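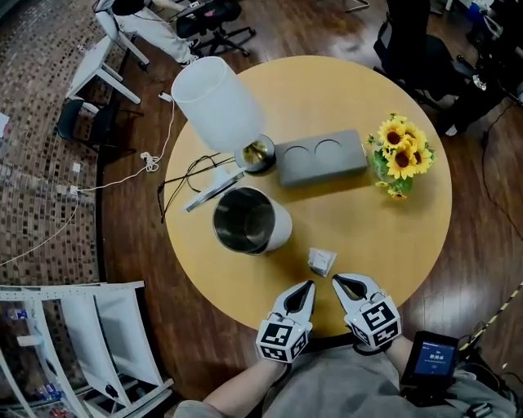 Two hand-held grippers closing in on a small folded paper packet.

Home Topics Try It Ask Us

Which Gripper Gets the Packet?

Hold your hand like a duck's beak and pick up a piece of paper. Pretty easy, right? Now put on winter mittens and try again. That's a bit like what I do all day at Gristcombe — I test robot hands! We call them grippers.

The ones I like best are white with black pads on the inside, and you hold one in each hand. See the cubes with the black-and-white squares all over them? A camera can spot those patterns and work out where each gripper is and which way it's tilting. Later a computer can study how I moved (so I try not to be too clumsy).

My tester friend Kiprono Laizer and I compare two kinds of pads, Kusen pads and Bembridge pads. We gave each kind 80 tries at lifting a folded packet. Kusen got it 61 times. Bembridge did worse, but it was great with round things like cups — they kept rolling away from Kusen!

Flat, thin stuff is the hardest. The tips have to meet in just the right spot, and if you push down too much the paper slides off across the table. I've chased a lot of paper.

Want to try? Grab two pairs of kitchen tongs and ask a friend to fold you a paper packet. Can you pick it up with one pair and pass it to the other? In September we're testing spoons!

Shares 600 Comments 2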